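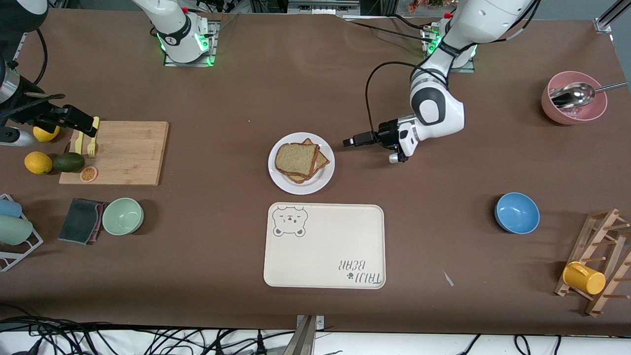 Shared Kitchens and the Small Food Business: An Interview with the Manager of the Vundgate Kitchen Program

Published 30/12/2023

The Vundgate Kitchen Program rents licensed kitchen space by the hour to people who make food for sale. It occupies the ground floor of the former Griketti bakery on Mumby Street and is open to residents of the county and to businesses registered there. The program manager, who has held the position since the kitchen opened, met with the Office of Local Enterprise to discuss how the service works, what it costs to run, and what applicants tend to misunderstand.

Membership stands at 44 businesses. Most are run by one person, often alongside other employment. Bakers form the largest group, followed by makers of sauces and preserves, caterers, and a number of members who prepare packed lunches for offices.

"People come to us when they have reached the limit of what they are permitted to do at home," the manager said. "They may have sold at a market under the home producer rules for a year or two. Then a store asks for a regular order, and the store's buyer wants to see a permit and a kitchen inspection report. Those are two documents that a home kitchen cannot supply."

Applicants must hold a food handler certificate and carry liability insurance before they can book time. They also submit a written description of each product, including ingredients, cooking temperatures, and the method of storage. The manager reviews these descriptions in person and acknowledged that the paperwork discourages some people.

"I would like it to be shorter, and we removed four pages from it in September," the manager said. "The product description has stayed as it was. If a member is making a salsa and has never tested its acidity, I need to know that before the jars are filled. We send samples to a laboratory and the member pays the fee. It is the one charge that surprises people."

Space is divided into 4 stations. Two are fitted for baking, one for stovetop cooking, and one for cold preparation, where no raw meat is allowed. Members bring their own ingredients and packaging. Larger equipment, including the mixers and the blast chiller, is shared and must be reserved with the station.

Asked how allergens are handled, the manager described a schedule that groups similar work together. Members who use tree nuts or peanuts are booked on two days of the week, and the stations are cleaned and swabbed before other members return. Cutting boards and small utensils used on those days are kept in a separate cabinet.

"We do not describe the kitchen as nut free, and members may not say so on their labels," the manager said. "They may state that the product was made in a facility that also handles nuts. Some members have found that hard to accept. I understand it, but I will not sign off on a label that says anything else."

Demand for the kitchen varies by season. In the fiscal year that has just closed, members booked 3192 station hours, with the heaviest use in the weeks before the winter holidays. Early mornings fill first. The hours after eight in the evening are offered at a lower rate and remain the easiest to obtain.

The program charges each new member a deposit, which is returned when the member leaves if no damage or unpaid cleaning fees are outstanding. Rental income covers utilities, supplies, and part of the payroll. The balance is met by the county and by a grant from the Luangrath Fund, which also pays for a course in pricing and bookkeeping.

The manager regards that course as the most useful thing the program offers. "Most of our members can cook very well when they arrive," the manager said. "They have not always counted their own hours. We had a member who was selling 1000 cookies a week and was certain the business was doing well. When we worked through the figures together, the packaging alone was taking most of the margin. That member changed the box, raised the price, and now makes fewer cookies."

Some members eventually move to premises of their own. Others close, and the manager does not consider this a failure of the program. A person who tries a product for six months in a rented kitchen has lost far less than one who has signed a five-year lease and bought an oven.

There are limits to what the building can support. Dry storage is full, and there is a waiting list for freezer shelves. The loading door opens onto a narrow alley, so deliveries by large truck have to be arranged in advance with the neighboring tenants. The county has been asked to consider a lease on the adjoining unit, and a decision is expected during the coming year.

"More shelves would help us before more stations would," the manager said. "A member who has to carry flour home every night will look for somewhere else to work."

Applications are accepted throughout the year. Prospective members are asked to attend an orientation session before submitting their forms, and may request a tour of the kitchen at the front office during business hours.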